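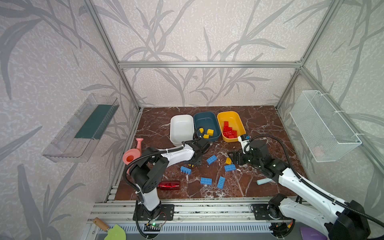 Tidy-up task, both arms. Blue bricks still to go.

Femaveo progress report
To: Masaru Takagi, Birninum
From: Shahram Ghasemi, Bernalik
29 September 2019

Masaru, sorry for the Sunday email. Wanted this with you before your Monday call. Budget sheet comes separately, numbers in it are final apart from the travel line.

Short version

Can the arms do chores yet? Some of them, slowly, on our table, with things we've shown them. Would not put them in a house. Might put them in a stockroom by spring if somebody is standing near by. Of the 5 chores in the proposal, 3 are at a level I'd show a visitor. The other two are not, and one of those I'd like to talk about dropping.

What got done

Total attempts logged since the project opened: 1,788. That's both arms, all chores, including the bad ones. We log every start, even when an arm goes into a safety stop in the first second. Older reports from us left those out and you asked (fairly) why the success rates looked so nice. They look less nice now.

Sorting by color. Best of the lot. Bricks and blocks on the table, bins at the back, one color to a bin. Red and yellow go fine. Blue was poor all summer. The floor panel is dark and the vision was losing the edges of the blue pieces on it, especially where two lay close together. Retrained with more blue, much better, still the slowest color. The white bin is for blue so it's the last one to get anything in it, most runs.

Small pieces next to big pieces is the other trouble. Gripper goes down for one and closes on the neighbor as well. Half the time it carries both and drops the wrong one in the wrong bin, which we score as a fail even if the first piece was right. Kenji-style "close enough" scoring is gone, I took that out of the scripts, so if you compare with the spring tables be careful.

Clearing a surface. Pick up whatever's lying around and put it in a bin, no sorting. Fine with anything boxy. Cylinders roll. A can on its side is the hardest ordinary object we have: fingers come in, touch one side, can goes off across the table and the arm closes on air. Two-arm version works better, one arm blocks and the other grabs, but it takes ages and the arms have to be polite to each other. Counting this one as passed because the criteria in the proposal say "mixed rigid objects" and don't mention rolling. You may disagree. Happy to mark it amber.

Restocking bins from a tray. Passed, barely. Works when the tray is where we said it'd be. Move it a hand's width and the approach is off. Fix is known, it's a calibration step at start up, just hasn't been done as the person who'd do it was on the blue problem.

Folding cloths. Not passed. First fold is OK on a stiff cloth. Second fold never. Soft cloths bunch up and the arm can't tell a corner from a wrinkle. We got a handful of complete folds and I don't trust them, same cloth, same spot, same light.

Wiping. Not passed and this is the one I'd drop. Arm can push a sponge across a table fine. It cannot tell if the table's clean. So what we have is an arm that makes wiping movements. To do it properly we'd need force sensing at the wrist that we don't have and didn't budget. Would rather put those weeks into clearing.

Speed

You asked for a comparison with a person. We did it on color sorting only. Person finishes a mixed table in less time than the arms need to get through the first few pieces. I'm not giving a ratio because it depends so much on how the pieces lie and somebody will quote it. The arms don't get bored, true, but they do stop, and then a person has to walk over and find out why. Over the quarter the walking over was the real cost. If you want one measure to follow from here on I'd make it interventions per session, not seconds per piece.

We ran 43 sessions this period. Very few went start to finish with nobody touching anything. Typical reasons:

- piece wedged under the gripper, arm won't lower
- both arms want the same piece, both wait
- piece knocked out of reach
- cable hose on the upper links catching when an arm twists too far around
- lost camera connection

The waiting one was embarassing. Each arm yields to the other, forever. There's now a tie-break (left goes first) and we haven't seen it since.

Cable hoses: rerouted and tied again. Better. Still not happy with the right one on long reaches. If there's an underspend I'd like to spend it there.

Household versus shop floor

This was the question in your last letter so a proper answer. The stuff that works for us is stuff with bins in known places and hard objects. That's a stockroom or a packing bench. It isn't a living room. In a home the bin's been moved, there's a sock on top of the thing, the light changes at four in the afternoon. We tested the light one by accident when a blind broke and color sorting fell apart in an hour, yellow got read as white. So we know how thin it is.

My view, and the team mostly agrees: sell the second phase to your board as bench work. Sorting returns, clearing a packing table, refilling small parts. Keep the toys and garden bits in the training set as they give us odd shapes, handles, spouts, and the models get better at everything when they've seen odd shapes. But don't promise toy tidying in homes by any date. Would not sign that.

What does transfer to a home, maybe: the grasping. A gripper that has learned to pick a small brick out from among others is a gripper that can learn to pick up a spoon. That part I'm optimistic about. The rest of it (where does it go, is it finished, should I even touch this) we have barely started on.

Held over from last time

Teaching time. You wanted to know how long it takes to teach a new object. Depends. Brick-like things, an afternoon. Anything with a handle, days, and it wants both arms. Toy watering can still in progress, it'll grab the handle fine from one side and poke at the spout from the other. The operators are getting faster at demonstrating though and that's half of it. A tired operator gives jerky demonstrations and the arm copies the jerks. So we've cut the demonstration blocks shorter, more breaks. Fewer demos per day, better demos. Net effect looks positive but I only have a few weeks of it.

Safety. No injuries. One pinched glove, empty at the time, written up. Speed limit stays where it is with people inside the taped line. The stop button on the right hand side was moved closer after the last visit, as your colleague suggested.

Write-up. The methods section is drafted. Results section waits for the new scoring to be run back over the older logs, otherwise we're comparing two different things. That's a boring week of somebody's time and it keeps getting bumped. Mine now.

Money

On budget overall. Spares were over, fingertips wear out faster than we planned, the pads go smooth and then pieces slip. Switched to a cheaper pad changed more often. Staff a bit under because we started the second operator late. I'd like to move the difference to spares and the cable work, needs your OK in writing, one line by email is fine.

Not asking for more money this round. Will be asking in the next one if phase two includes wrist sensing.

Problems / risks

Biggest one is people. We have one person who really understands the calibration and if they're out for two weeks the restocking work stops. Starting to write it down. Slow.

Second is that everything happens on the same table. Same walls, same floor panel, same bins. I keep saying the results are good "on our table" and I mean it as a warning. Plan is a second table with a plain light surface and different bins, and run the same models on it with no retraining. Expect the numbers to drop a lot. Better we see it than the board does during a demo.

Third, storage. Video from every session piles up and we were told to keep all of it. Do we have to keep the failed starts at full resolution? Please ask your data people.

Next period

- calibration step at start up, first priority
- second table, see above
- rerun old logs with new scoring (me)
- rolling objects, two-arm clearing, try to get the time down
- watering can and the other handled objects
- cloth folding continues at low effort, one day a week
- wiping paused until I hear from you

Target for the March review: sorting and restocking running on the second table, interventions cut to where one person can mind the arms and do other work at the same bench. I think sorting gets there. Restocking is a coin toss, ask me again after the calibration's in.

Need from you

1. Yes or no on dropping wiping
2. OK for the budget move
3. Whether clearing goes green or amber
4. Answer on video storage
5. Dates for the next visit. Mornings are best for us, the light's steadier and teh arms have been behaving before lunch

Log summary and the intervention table are in the shared folder under Femaveo, latest version is the one without "old" in the name. Call me if the wiping thing is a problem, would sooner sort it by phone.

Shahram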